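Home News Programs Library Contact

Category: Families and Food

Eating Together at Umdale: An Interview with the Director of the Family Meals Program

The Umdale Center for Family Nutrition has offered its meals program to households in the Durnar district for 10 years. The program began as a set of evening talks for parents worried about children who refused most foods. It now includes a parent course, a play session for children under six, and a telephone line open from 4 p.m. until the end of the dinner hour. The director, a dietitian by training, met with the Memum Bulletin in January to discuss how the work has changed and what families most often ask.

The first subject was the word "picky," which the center avoids in its printed materials. "Parents use it and we do not correct them," the director said. "But once a child hears it often enough, it becomes part of how the child explains himself at the table. We prefer to write about foods a child is still learning." A child of three may need to meet a new vegetable many times before tasting it, she noted, and most parents stop serving it long before then.

Play has a place in this learning. In the center's sessions, children set plates, serve pretend meals to one another and name the foods they handle. Staff members do not ask whether a child likes a food. "A toy strawberry makes no demands," the director said. "A child who will not sit next to a bowl of fruit may be quite willing to put a pretend one on a plate and offer it to her father."

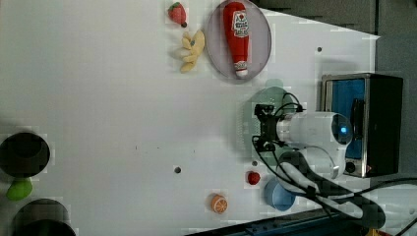

The parent course

The course runs for six evenings and is held at the Baxter Street building. Last year 72 households enrolled, and up to 21 are accepted for each session. Parents are asked to keep a short record of family meals during the first week, noting the time, who was present and how long everyone stayed seated. They are not asked to record how much was eaten.

This omission is deliberate. "When parents write down bites, they start to watch bites," the director said. "The child notices immediately." The course follows a division of duties that many dietitians will recognize. The parent decides what is served and when. The child decides whether to eat it and how much. Most of the second and third evenings are spent on what happens when this arrangement is tested, as it generally is within a day or two.

Grandparents have attended in growing numbers, and the director described their presence as useful and sometimes difficult. Many were raised to finish everything on the plate and regard the new advice as wasteful. The center now suggests smaller first servings, with more available on request. "It settles the argument about waste fairly well," she said. "It does not settle the argument about dessert."

On dessert, the center's position has moved. Earlier handouts advised families to serve sweets only on certain evenings. The present version suggests a small portion served with the meal, to be eaten in whatever order the child chooses. Some parents find this hard to accept, and the director said she does not press them. "I tell them to try it for two weeks and then telephone us. Some go back to the old way, and their children do well enough." 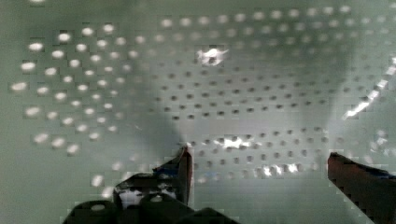 Panel with staggered round holes, seen at a slant.

Practical limits

Asked what stands most in the way of regular family meals, the director named working hours before any other cause. The telephone line received 337 calls last year, and a large share came from parents who arrived home after their children were already hungry. The center does not tell these families to wait for a full dinner. It suggests an early meal for the child and a shared snack later, with the adults seated and the television off.

"A family meal can be toast," the director said. "We had a mother who felt she had failed because her only meal with her son was breakfast, and a hurried one. They talked every morning for fifteen minutes. I told her that she had nothing to fix."
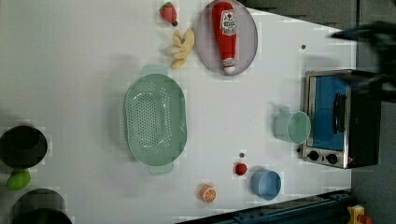 Cost is a second concern. New foods are often refused, and a household with little money cannot afford to buy items that may be thrown away. The course therefore recommends offering a spoonful of whatever the adults are already having, even when it seems unlikely to be eaten. Condiments are permitted freely. The director has no objection to ketchup on green beans, or on eggs, and said that a familiar taste often carries a new one.

The center expects to add a session for parents of school-age children, whose concerns are different. Packed lunches come home untouched, and friends' opinions begin to matter. The outline is still being written, and the director was cautious about a starting date. She would like the older children to attend at least one evening themselves — a change from the present course, which is for adults only.

Enrollment forms for the next parent course are available at the Baxter Street front desk. Families outside the Durnar district may apply if places remain after the first week of enrollment.

Related Items

Packing a School Lunch in Ten Minutes
When Children Eat at Two Homes
Telephone Line: Hours and Common Questions
Durnar District Community Kitchens: A Short Guide
First Foods: Notes for Grandparents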